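Brostar Teach Kit, 3-finger

Move the handle, the arm copies it. Show it a job a few times, save the demos, train on them. Hand guiding works too, just hold the teach button and push the arm where you want it.

In the box: leader handle, three-finger gripper, wrist camera, cables, foot pedal (start/stop recording). Arm not included. Fits Vidmar arms, Gustomex needs the adapter plate, ask first.

Records up to 200 demos per task, storage for 3000 total. Bad take? Double tap the pedal and its gone. No undo on that so careful.

Groceries are a good first task. Cans, boxes, pouches. Go slow on the close, let all the fingers touch before you lift.
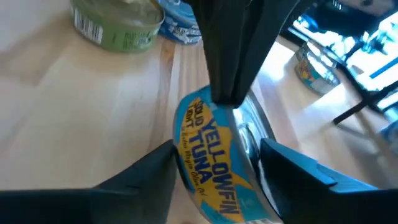 Vary the start spots between takes, dont just repeat the same pick. Spare finger pads sold seperately.

Orders in by Tuesday ship same week from Utport. Adapter questions to Damir Tomić, everything else use the form.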